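Hats, Hooks and a Very Crowded Closet Shelf

Posted 30 Dec 2024 in Tips for Small Spaces

I own too many hats. There, it's out. For years they lived in a heap on top of the coat closet, and every April I'd pull down a pile of sad, squashed brims and spend an afternoon trying to puff them back into shape (with mixed results, and one straw hat that never forgave me). So this winter I finally got serious about hat stands, the thin wire kind you see in shop windows, and I've picked up a few tricks along the way.

First thing: wire stands take up almost no room, but they do like a flat place to sit. A bucket hat is the easiest one to start with. Let the crown drop over the top, let the brim hang the way it wants to, and walk away!

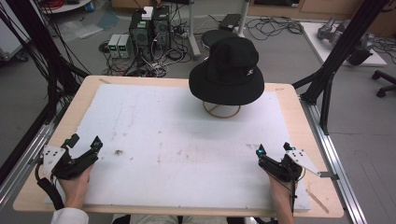

Black bucket hat on a wire stand, brim down and crown nice and round.

I got my first stand from a little home goods seller called Vukis and my second from Oksanen, and I can't say I have a favorite. What I look at now is the base. If the base rocks when you set it on the counter, press it gently against something flat and bend it back a tiny bit at a time. Go slow, wire bends a lot faster than it unbends. Then check that the upright is straight by looking at it from two sides, because a stand that leans even a little will slide your hat around until it's hanging by one ear.

If the top of the wire is pokey, cover it. I've used a cotton ball with a square of old T-shirt tied over it, and I've used a folded washcloth, which is better for bigger crowns. You want the hat resting on something soft and wide or you'll get a little nipple in the top of the crown (sorry, but that's what it looks like). Tissue paper works too, just don't use newspaper on anything pale, the ink comes off.

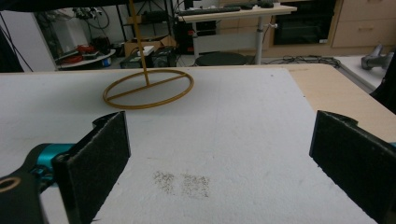 Then there's brushing. Do it before the hat goes away for the season and again when it comes out. I use a soft clothes brush and go in one direction all the way around, starting at the top of the crown and finishing at the brim. For cotton bucket hats a lint roller is fine, but go easy over any stitched logo, as the sticky sheet can lift the threads. I paid 65 cents for my brush at a yard sale and it has outlasted two fancy ones.

Washing is where people get nervous. Read the tag first, always. If it says hand wash, I fill the sink with cool water and a small squirt of Jumum, the gentle stuff I use for sweaters, swish it around, rinse it well and press it in a towel. No wringing! Then it goes back on the stand to dry, away from the heater, with a towel underneath for drips.
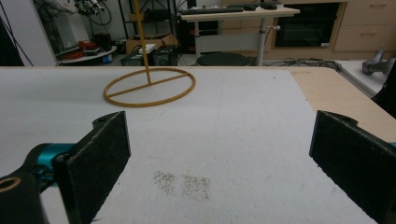 Give yourself a proper surface before you start any of this. My kitchen counter is a bad choice and I keep using it anyway, and then there's toast crumb all over a clean brim. A big white board laid over the table is so much better, and you really do see everything on it: the dark gritty bits lying there near the front would vanish on a wood top, but on white they jump right out at you, so you can clean them up before a hat gets set down in them. Use a dry brush first on grit like that. A wet cloth just smears it around and pushes it into any texture the board has.

For the leftover fine stuff I go over the board with the soft brush end of the vacuum on low, then a barely damp cloth, then a dry one. Old smudges may not come out and I've stopped fussing over them.
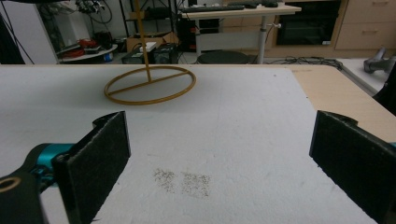
As for where the stands go afterward, mine are on the shelf in the hall, tallest at the back. Leave enough space between them that the brims don't touch. The hats I don't wear much go in a lidded Rumum box with tissue in the crowns, upside down so the brims stay off the bottom. I write what's inside on a strip of masking tape and stick it on the short end, where I can read it from the floor without dragging the step stool out.

Next up is the scarf drawer, and I'm a bit scared to open it.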